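Against the cup cupboard

My sister-in-law sent me a link to a kitchen-reset article in April with the message "you'd like this," and I have been mildly insulted ever since. The pitch goes like so. You own too many cups. Get down to seven, one color each, one cup per person plus spares, wash by hand, dry on a rack that lives on the table, and your mornings will change.

I don't believe my mornings are being held back by cups. But I do own a lot of them, and the cupboard over the sink in our place in Plostbridge has gotten to where you open it with one hand and guard with the other. So I tried it for a month, mostly so I could complain with some authority.

First problem: the article assumes plain cups. No handles, no slogans, no souvenir anything. Mine are nearly all heavy mugs, and the Ovell ones have a lip at the bottom that holds a spoonful of water however you set them down. The people who write these things always seem to own smooth little cups in ice cream colors.

Second problem: the rack. I'd been using a folded towel for years and saw no reason to quit. The internet disagrees. One rack I looked at, the Mimton, had 1,635 reviews, and I read far too many of them on a Sunday night. Half said the wires were too far apart for small cups and half said too close for big ones. I bought a cheaper one with 642 reviews on the theory that fewer people had been given a chance to be disappointed.

Pink cup, then the teal one at the rack.

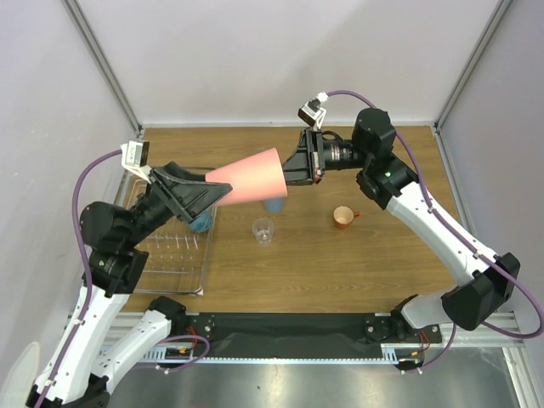
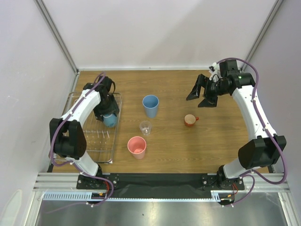 Tahmineh Shojaei
Writer and reluctant tidier

I'll give the plain tapered cup this much: there's less to it. Nothing to chip off, nothing to hook on the next one, and in a solid color you know whose it is from across the room. I gave in and bought a few. My husband picked green and then used mine for two weeks.

The wire rack I'm less sold on. Those short prongs are made for plates. A small cup either goes over one and leans, or sits between two and leans the other way. If you have three cups on there it's fine. Put a dinner's worth of dishes in and the cups end up wherever there's a gap, which was the whole complaint about my cupboard. And an open wire rack drips on whatever's under it. If your table is wood, you want a tray or a towel down, so now I own a rack and still use the towel.

The method also says to dry every cup upside down, always. I asked Jonatan Strömberg, who ran the coffee counter at Shenoy for years and must have washed 1,000 cups a week, and he said upside down on a rack, sure, right side up in the cupboard, and please stop reading articles.

As for how it went, the cupboard does open without an avalanche now. I boxed up most of the mugs and have gone back into the box four times, once for the big one I like for soup. We are at eleven cups, depending on whether you count the measuring one. Seven is a silly number for a house where people come over.

Washing by hand lasted until the second week. I don't mind the washing, I mind that there is always one more cup, left on the stairs or next to the bed, turning up right after I've dried my hands.

The rack is staying for now, at the left end of the counter by the wall. I still think it's too big.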